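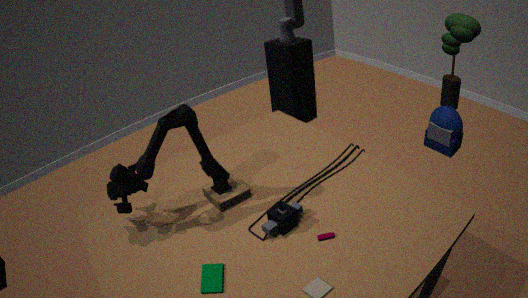 The Arm Comes to the Returns Room: Notes After the First Months

Tuesday, June 21, 2022

Since March, the returns room at the Andport site of Furnix has been preparing for an articulated robot arm. I supervise that room, and several colleagues at other sites have asked me to set down how the change has been handled and what it has meant for the staff. The views given are my own and do not represent the company.

The returns room receives small goods that customers have sent back. Each item is lifted, turned over, checked against its paperwork, and set down in one of several areas according to its condition. In the year before the project began, one operator on the day shift could expect to bend to floor level many hundreds of times in a week. Complaints of back and shoulder pain were the most common entry in our health log, and two experienced members of the team had asked to be moved to other duties.

The planning was carried out in simulation. Teteston, the firm engaged to design the system, built a computer model of a room and placed the arm in it, fixed to a thin base plate on the floor. Flat objects in plain colors were laid out within the model: a green pad, a magenta block, a pale gray-white tile. The arm rises high, folds over at the joint, and comes down with its gripper just above the floor. Rami Geagea of Teteston brought the model to our team meetings and ran it on the wall screen, so that operators could comment before any equipment was ordered.

I had expected these meetings to be short. They were not. The operators had little to say about the arm and a great deal to say about the floor. They asked where a cart would stand, and who would have the right of way when a cart and the arm needed the same space. They objected to cables lying across open floor, as the black ones do in the model, and asked that every cable in the real room be run under a cover or along the wall. This request was accepted, and it added 18 days to the schedule.

Rasha Nimri, our longest-serving operator, raised a matter that had not appeared in any of the planning papers. Under the old arrangement, the person who picked up an item was also the person who judged it. Much of that judgment came through the hands: a loose hinge, a part that shifted inside its housing, a box that weighed less than it should. If the arm did the lifting, she asked, at what point would a person hold the item? The plan had no answer. It was revised so that the arm sets each item on a bench at waist height, and an operator handles it there before any decision is recorded.

The trial in the Hourani annex covered 2,303 items. Operators were asked to stop the arm whenever they had a doubt, and no reason was required. Stops were frequent in the first week – more frequent than Teteston had hoped – and became less so as people learned the arm's habits and the settings were adjusted. Flat items remain the most difficult. A thin tile lying flush with the floor offers very little for a gripper to hold, and these are still picked up by hand.

With regard to employment, no position in the returns room has been removed. Management has given this undertaking in writing for the present year and has declined to extend it further. I consider it right to report both facts. Staff have been told the same, in the same words, and some of them are uneasy. A training course of 60 hours is open to any operator who wishes to learn to set up and restart the arm, and a higher pay grade is attached to it. Older staff were slower to apply, chiefly on account of the evening hours, and a daytime group has now been arranged.

The pace of work has also changed. Conversation in the room used to follow the lifting; people talked while they carried. At the bench, work arrives steadily, and an operator who pauses can see the next item waiting. We have therefore set a limit on the arm's speed and added a short break in the second half of the shift. Whether the limit stays in place will be discussed at the autumn review, and I have asked that two operators attend with full voting rights.

Colleagues who wish to see the revised floor plan or the wording of the stop rule may write to me at the address given on the contact page. The cable cover specification is still in draft and will be sent on once it has been signed.

Contact | Copyright 2022, all rights reserved | Back to top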